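Werkdale Hall – kitchen and dining room walk-through, March

Checked by: Fabian Koller, with Eliécer Ríos on the electrical and gas items
Started: 9:15, Thursday
Next one due: before the summer lunch program opens

Marks used: **OK** = fine as found. **FIX** = needs work, can stay in use. **STOP** = out of use until sorted.

I love doing this one. The new shelving has changed the whole feel of the back kitchen, and for the first time I could get a flashlight behind everything without lying on the floor! Comments are longer than usual for that reason.

## 1. Ways in and out

- [x] Front doors open fully, both leaves – **OK**
- [x] Side door to parking lot, push bar – **OK**. Smooth as anything since Eliécer greased it.
- [ ] Kitchen back door – **FIX**. Closes fine but the closer slams it for the last few inches. Fingers! One turn on the lower screw should do it.
- [x] Exit signs lit, both rooms – **OK**
- [ ] Emergency light over the stage steps – **FIX**. Came on with the test button and faded before I had counted to 15. New battery.
- [x] Corridor clear – **OK**. Not a single stacked chair. Thank you to whoever runs the Wednesday group.

## 2. Fire

- [x] Extinguisher by the range, gauge in green, pin and seal in place – **OK**
- [x] Extinguisher in dining room – **OK**, tag is readable, bracket tight
- [x] Fire blanket, pull tabs hanging free – **OK**
- [ ] Hood filters – **FIX**. Two of them are tacky on the inside face. They need a proper soak, and they go back with the drip side down (the arrow is stamped on the rim, very faint).
- [x] Smoke alarm, dining room – **OK**
- [x] Heat alarm, kitchen – **OK**
- [x] Manual shutoff for gas, handle moves, label readable – **OK**

The range itself is a Baumgartner and it really is a pleasure to look after. All the burners lit on the first click and burned blue. The oven door seal has a small flat spot at the bottom left corner, same as last time and no bigger, so I've left it as a note.

## 3. Floors

- [x] Kitchen mat edges flat – **OK**
- [ ] Tile by the dishwasher – **FIX**. One corner rocks when you step on it. I put tape over it and wrote LOOSE on the tape.
- [x] Dining room floor, no splinters, no lifted boards – **OK**
- [x] Floor drain cover seated – **OK**
- [ ] Wet floor signs – **FIX**. We own a pair and I found only one. Please look in your car!

## 4. Tables, cloths and plastic dishes

- [x] Folding tables, leg locks click and hold – **OK**, every one
- [ ] Folding table with the Flilwood sticker – **STOP**. The brace under it has cracked right at the rivet. It's turned to face the wall in the storeroom with a note on it.
- [x] Table edges, no chips or sharp trim – **OK**
- [x] Cloths hang clear of the floor and the walkways – **OK**
- [x] Plastic plates and bowls, stored dry – **OK**
- [ ] Plastic plates and bowls, surface check – **FIX**, see below

For the surface check I run a fingernail across the well of each plate and then around the rim. A light scuff is fine. If the nail catches, that scratch is deep enough to hold food and the plate goes. Same for whitening or fine cracks near the rim, and for anything that has warped enough to rock on a flat table. Do it in daylight if you can, because the overhead tubes hide a lot.

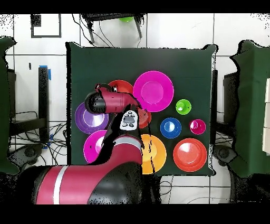

I pulled 5 from the kids' stack this time, all for scratches, and I'm fairly sure they come from people cutting pizza on them. Could we get a couple of cheap cutting boards out on the serving table? It would save us buying plates every season, and the kids' stack is so cheerful that I hate thinning it out.

Please also remember that none of the plastic goes in the microwave. Eliécer has offered to make a bigger sign, and he letters beautifully, so I say let him.

## 5. Cold storage

- [x] Refrigerator thermometer present, reading in the safe zone – **OK**
- [x] Freezer, door seal holds a strip of paper all the way round – **OK**
- [ ] Freezer frost – **FIX**. Building up on the top shelf again. Thaw before the next big shop.
- [x] Raw below cooked – **OK**
- [x] Everything labeled – **OK**, apart from one jar that I have opened, smelled and thrown away

## 6. Electrical (Eliécer)

- [x] Outlets near the sink trip and reset on test – **OK**
- [x] Panel door closes, nothing stored in front – **OK**
- [ ] Kastov hot water urn – **STOP**. Cord is stiff and the outer cover has split where it goes into the base. I cut a tag and tied it on. Don't tape this cord, please. It wants a new one, and I can fit it in an evening once the part is here.
- [x] Toaster, 800 watts, crumb tray empty – **OK**
- [x] Extension cords – **OK**. All coiled loosely, all with three prongs. Very happy with this!
- [ ] Light tube over the dish rack – **FIX**. Flickers when cold. I have a spare.

## 7. First aid and hand washing

- [x] Kit on the wall, cover closes – **OK**
- [ ] Burn gel – **FIX**. Out of date. Bandages are fine, and 19 blue ones are left in the box (the kit list asks for a count).
- [x] Soap and paper towels at the hand sink – **OK**
- [x] Hot water arrives at the hand sink in a reasonable time – **OK**
- [x] Emergency phone numbers posted – **OK**, though the corner is curling – new tape

## Who is doing what

| Item | Who | When |
|---|---|---|
| Back door closer | Fabian | done before lunch, works great |
| Stage light battery | Eliécer | this week |
| Hood filters | Fabian | next cleaning morning |
| Loose tile | Fabian | needs adhesive, will buy |
| Cracked table | Eliécer | repair or scrap, his call |
| Cutting boards | open | before the next pizza night |
| Freezer thaw | open | before the next big shop |
| Urn cord | Eliécer | when the part comes |
| Light tube | Eliécer | this week |
| Burn gel | Fabian | with the adhesive |

The second wet floor sign is still missing as I type this up. It's yellow, it folds, and it has a dent in one leg.

Finished 11:40. Keys back on the hook.

F.K.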